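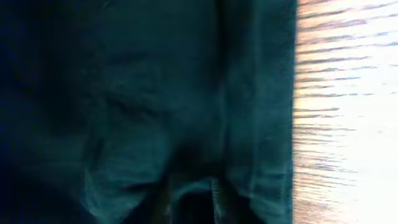
Tecido azul-esverdeado escuro junto a uma superfície de madeira clara.

Drestatitz é uma família tipográfica digital de exibição, sem serifa e de proporções condensadas, desenvolvida pela fundição Kuruc a partir do letreiramento usado no título do jogo de aventura Trusisville. Destina-se à composição de títulos, cartazes, capas e embalagens em corpo grande. A família foi publicada em 9 de junho de 2023 e compreende quatro pesos, todos sem itálico. Os caracteres têm terminais cortados em ângulo, contraformas estreitas e uma altura de x elevada em relação às maiúsculas.

A Drestatitz é distribuída sob duas licenças, uma gratuita para uso pessoal e outra paga para uso comercial. É frequentemente confundida com a Sanda, fonte feita por fãs do jogo antes da existência da versão oficial e que reproduz o mesmo letreiramento com um repertório de caracteres mais restrito.

Origem

O logotipo de Trusisville foi desenhado à mão para a capa e para a tela inicial do jogo, sem recurso a uma fonte existente. O desenho original continha apenas as letras necessárias para o título, em maiúsculas, e as repetições do I e do L recebiam formas ligeiramente diferentes em cada ocorrência. Os S apresentavam a curva superior mais fechada que a inferior, e o V tinha a haste esquerda prolongada abaixo da linha de base, por baixo da segunda letra I.

Nos materiais de divulgação, o estúdio responsável pelo jogo precisou de outras palavras no mesmo estilo, entre elas os nomes dos capítulos e dos personagens. As primeiras foram montadas com partes das letras do título: o E foi modificado para servir de F, a haste do T foi aproveitada para o H, e o O foi obtido pela união de curvas do S e do U. O resultado variava de peça para peça, o que levou à encomenda de um alfabeto completo à Kuruc.

A fundição partiu das digitalizações do desenho em papel. Uma primeira versão, de uso interno, continha somente maiúsculas e algarismos e foi empregada nos menus do jogo. As minúsculas, ausentes do letreiramento de origem, foram desenhadas para a edição pública. O prolongamento do V foi retirado da forma padrão da letra, por colidir com os caracteres seguintes em texto corrido, e passou a ser uma alternativa.

Nome

O nome Drestatitz foi escolhido pela Kuruc por reunir letras que a fundição considerava representativas do desenho, em especial a sequência de T, que mostra o espaçamento entre barras horizontais, e o Z final, cuja diagonal repete o ângulo dos terminais. A palavra não aparece no jogo. Em fóruns e coletâneas de fontes, a família é também listada como "fonte Trusisville", designação que a fundição não utiliza.

Características

Maiúsculas

As maiúsculas da Drestatitz são estreitas e têm largura quase uniforme, com exceção do M e do W. As hastes verticais engrossam discretamente em direção à base, traço herdado do desenho a pincel chato do logotipo. As barras do E e do F terminam em corte oblíquo. A barra central do E é mais curta que as demais e fica acima do centro óptico, assim como a travessa do H. No A, ao contrário, a travessa é baixa e toca quase os pés da letra nos pesos mais escuros.

O R e o K compartilham a mesma perna reta. O Q distingue-se do O por um corte interno na parte inferior da contraforma, sem cauda externa, o que permite compor linhas muito próximas. O J apoia-se na linha de base e não desce abaixo dela.

Minúsculas

A altura de x corresponde a uma fração alta da altura das maiúsculas, com ascendentes e descendentes curtas. O a tem dois andares nos pesos leves e regulares, forma mantida nos mais pesados com a redução da curva superior. O g é de um só andar. Os pingos do i e do j são losangos irregulares, cujo ângulo acompanha o dos terminais.

O t minúsculo tem a parte superior cortada na diagonal e uma barra que se estende mais para a direita que para a esquerda. Em palavras com tt, a composição automática substitui o par por uma ligadura de barra contínua, desde que o programa utilizado aceite esse recurso.

Algarismos e pontuação

Os algarismos padrão são alinhados à altura das maiúsculas e têm largura proporcional. Há um conjunto tabular, destinado a placares e listas de preços, em que o 1 recebe uma base horizontal para ocupar o mesmo espaço dos outros. O zero é mais estreito que o O e não possui corte ou ponto interno.

A pontuação segue o peso das hastes. As aspas são retas na forma de cunha, e as aspas angulares foram incluídas na edição pública. O ponto de interrogação tem a curva aberta e termina em haste vertical curta.

Caracteres acentuados

O repertório cobre as línguas da Europa ocidental e central que usam o alfabeto latino, incluindo o português. Os acentos sobre maiúsculas são mais achatados que os das minúsculas, solução adotada para evitar o aumento da entrelinha em títulos compostos só com caixa-alta. O til é desenhado como um traço quebrado, sem curva, e a cedilha liga-se ao C por um pequeno retângulo inclinado. Não há suporte aos alfabetos grego e cirílico.

Pesos e variantes

A família é composta pelos pesos Leve, Regular, Negrito e Preto. O Negrito é o mais próximo do logotipo de Trusisville e serviu de base aos demais. O Leve foi o que mais se afastou do modelo: o engrossamento das hastes foi quase eliminado, e os cortes oblíquos tiveram o ângulo reduzido para não parecerem falhas de impressão.

Cada peso inclui 17 caracteres alternativos, acessíveis pelos conjuntos estilísticos do formato OpenType. Entre eles estão o V com haste prolongada, o S de curva superior fechada, um I mais largo no topo e um R de perna curva. Há ainda um recurso de alternância contextual que troca as formas de letras repetidas, imitando a irregularidade do letreiramento manual. O recurso vem desativado na maior parte dos editores de texto e precisa ser ligado pelo usuário.

Não existe versão itálica. Programas que aplicam inclinação artificial ao texto alteram o ângulo dos terminais, e a documentação que acompanha os arquivos desaconselha esse procedimento.

Espaçamento e composição

O espaçamento padrão é apertado e foi ajustado para corpos grandes. Em tamanhos pequenos, as contraformas tendem a fechar, sobretudo no a, no e e no s do peso Preto. A Kuruc recomenda aumentar o espaço entre letras em legendas e rótulos e evitar o uso em parágrafos longos.

Os ajustes de par, ou kerning, abrangem combinações de maiúsculas com minúsculas e de letras com pontuação. As sequências TA, AV e LT receberam atenção particular por causa das áreas brancas que se formam entre hastes verticais e diagonais. O par VI possui um ajuste próprio quando o V alternativo está em uso: o I é erguido sobre o prolongamento da haste, reproduzindo a disposição do título do jogo.

Uso

O uso mais extenso da Drestatitz encontra-se nos materiais ligados a Trusisville, que incluem a embalagem, os cartazes, o manual impresso e os créditos finais. No próprio jogo, ela aparece nos títulos de capítulo e nos botões do menu principal. Os diálogos são compostos em outra fonte, de desenho mais aberto.

Fora desse contexto, a família tem sido empregada em capas de livros de suspense, em cartazes de teatro e em aberturas de vídeos. O peso Leve é pouco usado isoladamente e costuma aparecer em subtítulos, combinado com o Negrito. Para texto de apoio, são comuns as combinações com fontes serifadas de baixo contraste.

Relação com a Sanda

A Sanda foi criada por fãs com base em capturas da tela inicial do jogo. Contém apenas maiúsculas, algarismos e pontuação limitada, e as posições destinadas às minúsculas repetem as maiúsculas em tamanho um pouco menor. As letras que não constavam do título foram deduzidas dos cartazes de divulgação, nos quais ainda se usavam as formas montadas anteriores à fonte oficial. Por esse motivo, o F e o O da Sanda diferem bastante dos da Drestatitz.

As duas podem ser distinguidas pelo Q, que na Sanda tem cauda externa, e pelo S, que nessa fonte conserva sempre a curva superior fechada. A Sanda tampouco inclui caracteres acentuados, o que obriga os usuários de língua portuguesa a acrescentar os sinais manualmente. Seus contornos apresentam grande número de pontos desnecessários, resultado da vetorização automática, e podem ficar irregulares quando ampliados.

Licenciamento

A licença gratuita permite o uso em trabalhos pessoais, escolares e sem fins lucrativos e dá acesso somente ao peso Negrito, sem os caracteres alternativos. A licença comercial abrange a família inteira e é contratada por número de computadores, com modalidade separada para uso em páginas da internet. A incorporação em aplicativos e jogos exige autorização específica da fundição.

Nenhuma das licenças autoriza a reprodução do logotipo de Trusisville, que é protegido separadamente, ainda que o título possa ser composto com os caracteres da fonte. A modificação dos arquivos é vedada na modalidade gratuita e admitida na comercial para uso interno do licenciado.

Atualizações

Uma revisão lançada em julho corrigiu a posição do acento circunflexo sobre o i minúsculo e a largura do espaço no conjunto tabular. A mesma revisão acrescentou o símbolo do euro ao peso Leve, do qual estava ausente, e refez os ajustes de par entre o L e as aspas.

Ver também

Fonte de exibição
Kerning
Letreiramento
Ligadura tipográfica
OpenType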